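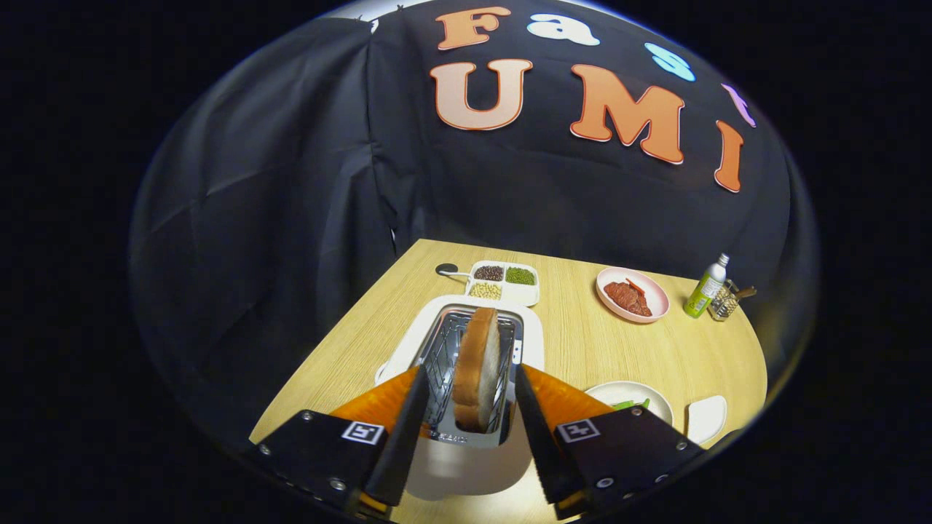

1/ Bon. J'avais promis un fil sur le petit-déjeuner des Français, le voici, je le fais avant que le courage me quitte. Ça va parler de pain, de sucre et de ma belle-famille.

2/ Point de départ : j'ai passé une partie du confinement à dépouiller des carnets de comptes de pensions de famille, entre-deux-guerres et un peu après. Il y en a 3330 pages numérisées. Je n'ai pas tout lu. J'ai lu beaucoup de factures de chicorée.

3/ Première surprise, le mot. On a longtemps « déjeuné » le matin, puis l'heure du dîner a glissé, le déjeuner a suivi, et il a fallu bricoler un « petit » déjeuner pour boucher le trou. Les Belges, les Suisses et les Québécois ont refusé de participer à ce désordre. Ils déjeunent toujours le matin, et dînent à midi, avec un aplomb que je leur envie.

4/ Dans les carnets, le matin, c'est de la soupe. Longtemps. Soupe au lait, soupe à l'oignon, reste de la soupe de la veille. Ma grand-mère en mangeait encore à 70 ans passés et considérait le croissant comme une maladie de Parisien.

5/ Le croissant, justement. Dans mes pensions, il n'existe pas. Il apparaît une fois, pour un mariage, et la patronne a écrit « cher » à côté, souligné deux fois.

6/ Le pain, en revanche, est partout, et surtout le pain rassis. C'est de là que vient la tartine grillée : on sauve la miche de l'avant-veille. Le pain frais, on le garde pour midi, quand il y a du monde pour le voir.

7/ Question qu'on me pose souvent (ma sœur, deux fois) : et le pain de mie ? Il est bien plus ancien en France qu'on ne croit, mais c'était du pain de salon, pour les canapés. Le voir débarquer en sachet au petit matin, c'est une autre histoire, et nettement plus récente.

8/ Je n'ai rien contre, d'ailleurs. Il a un mérite que la baguette n'aura jamais – il rentre dans le grille-pain sans négociation. Quiconque a essayé de récupérer un quignon au fond avec une fourchette sait de quoi je parle. (Débranchez avant.)

9/ Parenthèse belle-famille. Chez eux on beurre AVANT de griller, au four, sur une plaque. J'ai mis des années à l'accepter. C'est très bon. Je ne le leur ai jamais dit et je compte sur votre discrétion.

10/ Revenons au sérieux : la trempette. Plonger une tartine beurrée dans le café au lait reste, pour une partie du monde, une scène d'horreur. Ces petits yeux de gras à la surface. Mon amie Nayeli Ibarra, qui a grandi à Puebla et trempe du pain sucré dans du chocolat depuis l'enfance, trouve ça dégoûtant. On n'en a pas reparlé depuis.

11/ Le bol, maintenant. Pourquoi un bol ? Parce que c'est le bol de la soupe, tout simplement. On a changé le contenu et gardé la vaisselle. C'est mon hypothèse, elle vaut ce qu'elle vaut, un vrai spécialiste va sûrement venir me corriger sous ce message.

12/ Dans un des carnets, une pensionnaire est facturée à part pour « confiture en excès ». Vingt centimes par matin, pendant tout le mois de septembre. Je pense à elle plus souvent que de raison.

13/ La confiture était rationnée bien avant les rationnements. Une cuillère par personne, servie par la patronne. Se resservir soi-même relevait de la déclaration de guerre. Le beurre, pareil, mais avec un couteau à la main, ce qui calme.

14/ Et le salé ? Les Français jurent qu'ils ne mangent pas salé le matin. Les carnets disent lard, fromage, hareng, et un « reste de lapin » qui revient avec une régularité inquiétante. Le tout-sucré, on nous le présente comme ancestral, alors que l'ancêtre finissait le lapin.

15/ Je sais qu'on va me parler du brunch. Je ne parlerai pas du brunch. 20 minutes de queue pour un œuf, j'ai donné.

16/ Ah si, un mot sur les miettes. Page 104 d'un des carnets, on lit : « secouer la nappe côté poules ». C'est la seule consigne de ménage du cahier entier. J'ai cherché mieux comme philosophie domestique, je n'ai pas trouvé.

17/ Pour ceux qui demandent les références : je les mets au propre, ça viendra. Ne me demandez pas quand, j'écris ceci avec un café froid et un dossier en retard.

18/ En attendant je veux bien vos souvenirs. Soupe, tartines, lapin, biscottes qui explosent au premier contact du beurre dur. Surtout ceux de vos grands-parents, et si possible avec la région.

19/ Et pour la personne qui m'écrit déjà en privé que la vraie confiture du matin est la marmelade d'oranges : non.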